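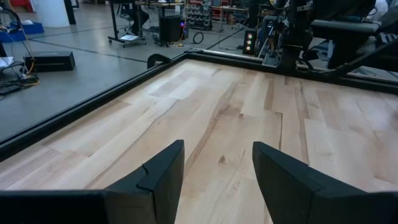 Marijke Postma asked, after our last report, if we can say already that two arms are better than one for cloth, or if it is too early. We think it is too early, but the answer is closer than in summer. This report covers the work on the Villover project until the end of December.

The method did not change. An operator guides both arms through the task, and the policy learns from these recordings. We now have 76 recordings that passed our check.

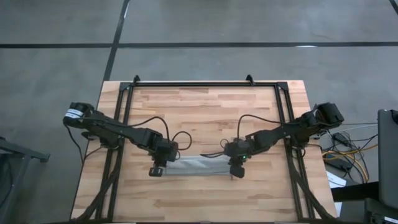 The check itself became more strict. A recording is kept only if both grippers finish at rest and the cloth lies inside the work area — before, we accepted the second condition alone. Gitau Were wrote the new script and ran it again on the older data. 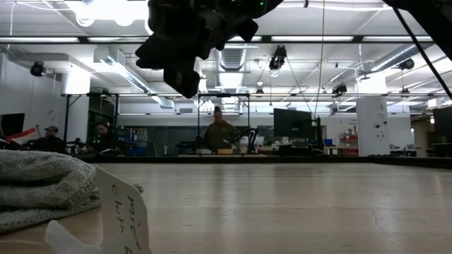
Cloth handling task, Villover work cell.

With the policy trained on this set, 60 percent of the test trials ended in an accepted fold. The most frequent error is a late grasp by the second arm. It closes after the first arm has already started to pull, and the corner is lost. We tried a shorter prediction window and it helped a little, but the movement became less smooth.
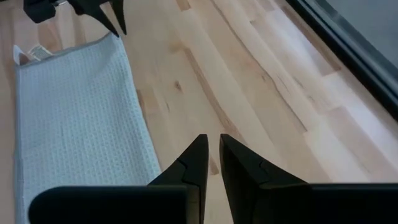 Iqra Butt would prefer that we fix the timing before we add new kinds of cloth, as more data could hide the problem. We agree with this, and the plan for the next period is changed in two points: the timing study comes first, and the tests at Dedcombe move back by 2 months. The budget stays the same.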